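Sima Twin Bench Kit
Two-arm tabletop station for the home workshop and the shared workshop

Product code: SIMA-TB-83
Made by: Walczak Workshop Supply, Pledley
Availability: built to order
Page last revised: September 3, 2020

Overview

The Sima Twin Bench Kit is a set of parts for building a station with two small robot arms on one table. Both arms are fixed to the same rail at the near edge, so they work toward each other over the middle of the table. The kit is made for people who build at home in the evening, or who share a bench with other members and want a station that stays in its place and keeps its settings.

We designed the first Sima for our own use. It lived in a corner of the shared workshop in Corbridge, and other members began to ask where we had bought it. At that time it was not possible to buy it, and the drawings were on three sheets of paper. The kit on this page is the fourth version, and the drawings are now much better.

You need normal hand tools, a good hex key set and a table that does not rock. Soldering is not necessary. The boards come already wired to their plugs.
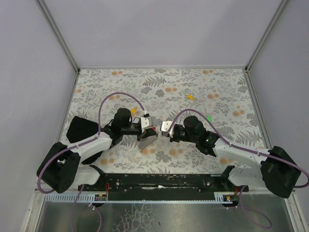

The arms arrive in parts, with the motors already fitted to their housings. First assemble the left arm completely and test it alone. After this, assemble the right arm in the same way. Customers who build both arms in parallel often exchange two motors by mistake, and then the software sees an elbow where it expects a wrist. Each motor has its number stored in memory, but from outside the motors look the same, so please keep them in the marked bags until the moment you need them.

What is in the kit

Two arms, each with base joint, upper and lower links, wrist and gripper
One mounting rail, black, with bolt holes
One toothed strip for guiding cables, light gray
Two small circuit boards, with wires
Cable set, purple
Two sets of finger pads
Two power supplies, 12 V
Bolts, washers and one spare bolt of each size
Printed assembly book, in English

Not in the kit

Table, computer, camera, enclosure walls, floor panel, table cover. The walls and the frame can be ordered separately, see Options.

Main data

Length of rail: 714 mm
Reach of each arm, measured from base: 380 mm
Joints per arm: 6, plus the gripper
Greatest load at the gripper: 250 g
Opening of gripper: 83 mm
Total weight with both arms: 8 kg
Length of main cable from board to computer: 2000 mm
Connection: USB, one for each arm

The load is given for an arm that is half extended. With the arm fully extended please do not lift more than 120 g, or the shoulder motor becomes too warm and stops to protect itself. When this happens, switch off and wait ten minutes.

Mounting the rail

The rail must sit parallel to the near edge of the table. Mark the middle of the rail with tape before you put the arms on it. This small work saves much time later, because all positions in the software are measured from the middle. Put in all bolts by hand first, and only then tighten them, starting with the inner ones. If your table top is thinner than 18 mm, put a board under it.

Cables

The cables of the arms must have free length. A joint that turns to its limit pulls the cable with it, and a cable that is tied too short will come out of its plug, usually in the middle of a long test. Leave a wide loop over each arm. Then move the arm slowly by hand, with the power off, through all its positions and look at the loop. When it is never tight and never goes under the gripper, you can fix it at the base.

The color of the cables is purple since version three. Before, they were black, and we received many letters about this.

Table cover

A plain metal or glass top gives reflections, and a camera above the table can have difficulty with them. We recommend to cover the surface with cloth. Any household tablecloth is suitable if it lies flat and is not too thick. A cloth with a printed pattern has one more advantage for those who work with a camera: you see immediately in the recording if the cloth has moved between two tests. Stretch it well and fix it under the rail.

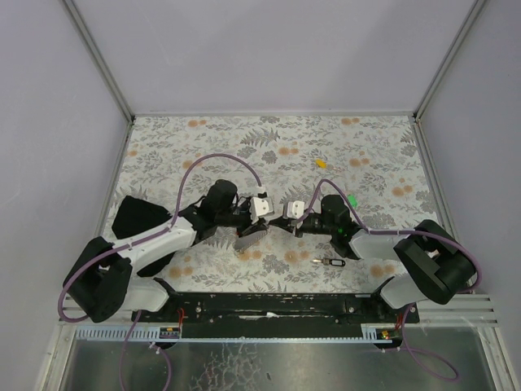
Twin Bench with both arms on the rail, side and back walls fitted, printed cloth on the table.

First test

For the first test choose small and light objects that cannot break. Place one object near the middle of the table, where both grippers can reach it. Start with the speed at 20 percent. Teach one arm to take the object and put it down again, then do the same with the other arm. Passing an object from one gripper to the other is the third exercise in the book, and we ask you to not start with it. Two arms that meet at full speed will bend the fingers. Replacement fingers are not expensive, but the delivery takes some days.

Keep hands outside the work area when the power is on. Long hair should be tied and wide sleeves should be rolled up. In a shared workshop, please put the power switch where another person can also reach it.

Options

Wall set, three walls in matte gray, with aluminum frame: SIMA-W3
Spare finger pads, four pieces: SIMA-FP
Extended cable set for tables deeper than 900 mm: SIMA-CX
Soft cover for transport of one arm: SIMA-SC

The wall set is useful when the light in the room changes during the day or people walk behind the table. It is mounted after the rail and before the cables. If you mount it last you must open everything again.

Delivery and warranty

The kit is packed in two boxes. Building time at our side is four weeks, in March it can be six weeks when we count the stock. The warranty is two years for motors and boards. Finger pads and cables are wearing parts and are not included in the warranty, but if a cable was faulty when it arrived, write to us and we will send another one.

Customers in Pledley can collect the kit at the shop and see a station running before they buy. Please write one day before, so that the arms are powered and the bench is free.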